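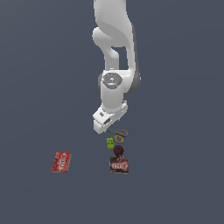 *A white robotic arm reaching down over a gray surface (computer render).*

I finished Clokden! All of it, including the lighthouse, including the awful pigeon tower, and I have so many thoughts that Feven has asked me to please put them on the blog so we can talk about something else at dinner.

Quick background if you missed my October post. Clokden is a clock repair game from Skiltel, the little studio that did Jukham a few years back (the one with the ferry timetables, which I also would not shut up about). You play a repairer who gets off a bus in a harbor town called Parisi in 1952 with a bag of tools and one letter of introduction, and there are 297 clocks in that town, and nearly every one of them is wrong. Some are slow, some are stopped, some run backward for reasons you find out much later. You fix them in whatever order you want. There's no map marker, no quest log, and the only list you get is the one you write yourself in the notebook with the terrible in-game pencil.

I love the terrible pencil. I know people complain about it. The letters come out wobbly if you write too fast, and by the end my notebook looked like it had been kept by a raccoon, but I could read it! It was mine! When I flipped back to the early pages and saw "man in hat lies about Tuesday clock" I knew exactly which man and which hat.

## How a repair works

For anybody who hasn't played, a repair goes like this. You take the back off, you look, you listen. Headphones really matter in this game. The sound people at Skiltel have gone completely overboard in the best way, and a worn escapement doesn't sound like a dirty one, and neither of them sounds like a clock that's hanging a hair off level. My first evening I took apart a kitchen clock down to the plates, cleaned everything, put it all back together, and it still limped. Tick, tock-tick. Tick, tock-tick. I did it again. Then I pushed the clock a tiny bit to the left on its nail and it ran perfectly.

I yelled loud enough that the cat left the room.

After that I started checking the wall first, and of course the next six clocks really were dirty. The game seems to know.

The controls take a while. Left stick is your steady hand, right stick is the tool, and the triggers are how hard you grip. I held everything much too tightly for the first couple of hours and bent a lot of springs. If you're starting out, go into the settings and turn grip assist down, which sounds backward, but with it turned up the game keeps correcting you and you never learn what a light hold feels like. Turn it all the way off around the time you get the key to the school.

## Two people, one bench

I played most of it alone, but the couch co-op is where I'd send people who aren't sure about the whole idea. One of you holds the lamp and the parts tray, and the other one does the work. It sounds like the lamp person got a bad deal. They did not! The lamp person can see things the bench person can't, because the shadows are real and your own hands block the light, so you end up having conversations like:

"Left. More left. There's a pin."

"There's no pin."

"There's a pin, it's under your thumb."

Feven Chala, lamp holder, was right about the pin. She was right about most of the pins. She does not play games, normally. She'll watch for ten minutes and then pick up her book, and I've made my peace with that. But she did the entire hotel with me, every floor, and on the night I had a headache she went ahead and did the ballroom clock by herself with the lamp wedged on the stand, and she beat my best repair score for the area. 1528! I had been very pleased with my 1390-something. I have tried to beat hers four times now and I'm going to stop mentioning it.

## The middle drags, and I didn't mind

Okay, being fair for a minute. The section with the railway office is too long. There are a lot of identical station clocks in there, all with the same fault, and all of them up ladders. The ladder animation is lovely the first time and by the tenth time I was going to make coffee while my guy climbed. You can skip it by holding down the jump button, a thing I learned from a comment on my last post *after* I'd done the whole office. Thank you, whoever you are, and also, ouch.

The frame rate sinks in the market square too when it rains. I've got the older handheld and it's locked at 30, and it mostly holds, but the square in the rain with all the awnings going is a slideshow. It never hurt a repair, since you're indoors for those. I just stopped crossing the square when it rained and took the alley behind the bakery, and that's how I met the baker's aunt, and that's how I got the cuckoo clock. So I've decided the slowdown is a feature.

What carried me through was the way the town changes. You fix the clock in the barber's and the next morning the barber opens on time. Then the guy who gets his hair cut before work makes his bus. Then there's a person at the front desk of the shipping office when you walk in, where there had been an empty chair for hours and hours of play, and she's got a clock in the back room she's been waiting for somebody to look at. None of it is announced. I only noticed the bus one because I happened to be sitting on the bench at the stop fixing my notebook.

I started sitting on that bench a lot. I'd load up the game before work, at seven in the morning, with my real coffee, and just watch Parisi wake up a little more correctly than it had the day before.

## The pigeon tower

I got stuck on the pigeon tower for a solid week. If you're stuck there now, skip to the next heading, because I'm going to talk about the answer.

So you climb up, and the tower clock has four faces, and they all disagree. I assumed it was the linkage. Everybody assumes it's the linkage! I had that linkage in pieces all over the floor. I'd cleaned it, I'd oiled it, I'd drawn it in the notebook from three sides, and every time I started it up the east face would lose a few minutes by noon.

I finally gave in and went looking, and found the guide by Boonsong Sriwong, which is hands down the nicest guide I've ever read. He doesn't give you solutions. He gives you questions, in order, and you stop reading whenever one of them makes you sit up. For the tower the first one is "Have you been there at dawn?" and I had not. I'd only gone up in the afternoons. I went at dawn, and there they were, a whole row of pigeons sitting on the minute hand of the east face, enjoying the sun.

A whole week! Pigeons! It's right there in the name that everyone in town uses for the place, and I'd written that name in my notebook on page two.

I won't say how you get them to move. It involves the baker's aunt, and it made me tear up a little.

## The ending, with no spoilers

I'd heard the ending was a letdown, and I want to stick up for it. There's no big scene. When the last clock is running you can go up the hill above the harbor, if you feel like it, and wait for noon. I went up early and paced. Then they all struck. Well, nearly all together, because the fish market's is half a breath late, and it always will be, because I was the one who put a slightly wrong spring in it on my second day and never went back. I could pick it out with my eyes closed. I thought about going down to fix it, and I've left it alone.

The credits play over your notebook pages, by the way. Every one of them. Raccoon handwriting and all.

## Odds and ends

- Buy the loupe the first chance you get. I put it off because I was saving for the bicycle, and the bicycle is fun but it can't help you see a cracked jewel.
- Talk to the man in the hat again after the school. He stops lying.
- The radio in your room plays different music if you've fixed the clock at the station. I don't know how much there is, but I heard a waltz I'd swear is from Jukham, slowed way down. If someone can confirm this I'll be thrilled.
- Save before you open the safe at the hotel. Just save.
- There's a colorblind option for the wiring on the electric clocks, and it's good even if you aren't colorblind. The default reds and browns are muddy under the lamp.

I've already started a second run, this time going clockwise around the harbor and leaving the barber's for last to see what happens to the bus. So far the bus is a mess and there are two people at the stop I'd never met before. One of them has a pocket watch.

Feven says she'll hold the lamp, but only if she gets the ballroom again.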